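How to Clear Out and Reset a Catch-All Bin
By Yolanda Villalobos
Updated January 7, 2026

Most workrooms have one bin that takes whatever does not have a place. Small things go in during the day and stay there. After a few months the bin is full, the bottom is dirty, and you end up buying a second tape measure while the first one is underneath a pile of something else.

These are the steps we use at Sotstead for the open bins on the worktables. They apply to any shallow or medium bin with a hard bottom. Fabric bins and wire baskets need a different cleaning method, covered on their own page.

What you need

A clear stretch of table at least as big as the bin
An old towel or a piece of cardboard
Three small boxes or trays
Two soft cloths
A bucket of warm water and a little dish soap
A nylon brush, not a wire one
Masking tape and a marker

Set aside 25 minutes for a bin you can carry by yourself. A larger one takes longer, mostly in the sorting.

Step 1: Pick the table and lay out the towel

Work at standing height if you can. Reaching down into a bin on the floor gets tiring, and you will rush the corners.

Put the towel next to the bin on the side of your stronger hand. Spread it flat. The towel keeps round things from rolling off and protects the tabletop from anything with a sharp edge. Bare wood marks easily, so put cardboard under the bin too if you plan to slide it.

Step 2: Take things out one at a time

Do not tip the bin over. Tipping is faster, but small parts scatter and anything fragile gets hit by everything else.

Start at one end wall and work toward the other. Pick up the big items first. Things along the walls are easy to miss because they sit in the shadow of the side, so run your fingers along the bottom edge before you decide you are finished. Wear gloves if there may be blades, needles or broken glass.

As each item comes out, put it on the towel. Don't sort yet. People who sort while emptying tend to walk off with the first item, looking for its drawer, and the bin is still sitting there at lunch.

Step 3: Sort into three boxes

Label the boxes with masking tape:

Goes somewhere else
Stays in this bin
Don't know

The first box usually fills up fastest. It gets everything that already has a drawer, a hook or an owner. The second box is for the things people use at that table. The third is for parts you can't identify, single pieces of a set, and anything odd.

Do not throw out anything from the third box on the first day. Leandro Palacios tossed an odd plastic cap last September that belonged to the Forura label printer, and the replacement took weeks. Tape a date on the box and leave it where people will see it. If something has not been claimed by the next reset, let it go.

If you keep an inventory list, this is the time to check numbers against it. Ours has 2,447 lines, so we only check items with a tag.

Step 4: Look over the bin before you wash it

Check the floor of the bin and the lower part of each wall. You are looking for two kinds of marks, and they get treated differently.

Smudges sit on the surface. They change when you rub them with a dry cloth. Scratches and scrapes are in the surface and will not come off however long you scrub. Run a fingernail across the mark. If the nail catches, it is a scratch. Leave it alone unless there is a raised edge that could cut someone, in which case file the edge down lightly and wipe away the dust.

A working bin with a bare metallic floor will pick up both kinds. The floor in the bin below is scratched and smudged, and an inner panel has a worn patch. None of that is a reason to replace it. Small dark spots should be wiped first and looked at again once the bin is dry.
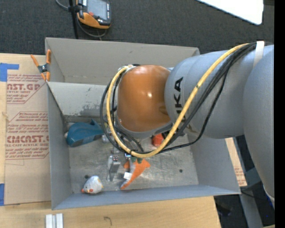
Step 5: Wash and dry

Wipe out the loose dust with a dry cloth. Getting dust wet turns it into a paste that collects in the corners.

Dip the brush in the soapy water, shake it off, and go over the floor of the bin from the far wall toward you. Then do the walls, top to bottom. Use very little water. Bins made from separate panels have seams, and water that gets into a seam stays there a long time.

For sticky spots left by tape or labels, lay a damp cloth over the spot for a few minutes and then rub. Cooking oil on a cloth also works. Wash the oil off afterward or the next load of dust will stick to it.

Rinse with a clean damp cloth, then dry with the second one. Stand the bin on its side for a while if it is light enough to lift. Put nothing back until the corners feel dry to the touch.

Do not use scouring powder or steel wool. They will take off a smudge, but they leave a dull patch full of fine scratches that gets dirty sooner than the rest.

Step 6: Clean the things that are going back

Wipe each item from the second box. Hard plastic pieces and tool cases can be washed in the same soapy water, as long as you open them first and take out whatever is inside. Look in grooves, under fins and handles, and around hinges, where grit builds up.

Dry them well. Put wooden handles back last.

Step 7: Put back less than you took out

A catch-all bin works when you can see the bottom. Cover half the floor at most. If what is left in the second box won't fit in one layer, the table needs a second bin or some of those things belong in a drawer.

Lay long items along the walls. Turn anything with a pointed end so the point faces a wall. Put small loose parts such as screws or clips in a lidded container and set the container in the bin. We use the Storon cups with the screw-on lids. Any jar with a wide mouth will do.

Leave open space in the middle so that people can reach in without moving things.

Step 8: Mark the bin

Write the name of the table and the date of the reset on a strip of tape and put it on the outside of the wall facing the person using it. Tape on the inside gets scraped off.

If several people share the bin, add a short line saying what goes in. "Hand tools and tape" is enough.

How often to do it

Every 2 months is right for a shared bin. A bin with one user can go longer. Baltasar Carretero wipes his out every Friday and has never needed a full reset, but he keeps very little in it.

Common problems

The bin slides when you reach in. Put a strip of rubber shelf liner under it.

The bin fills up again within a week. Look at what is in it. If it is mostly the same kind of thing, that thing needs its own place nearby.

Small parts get stuck in the corners. Press a piece of folded tape into the corner and lift.

The walls lean outward. Some bins are made with sloped sides, so compare it with a new one of the same model before trying to bend anything back.

Related pages
Cleaning fabric bins and wire baskets
Labeling drawers in a shared workroom
What to keep on a worktable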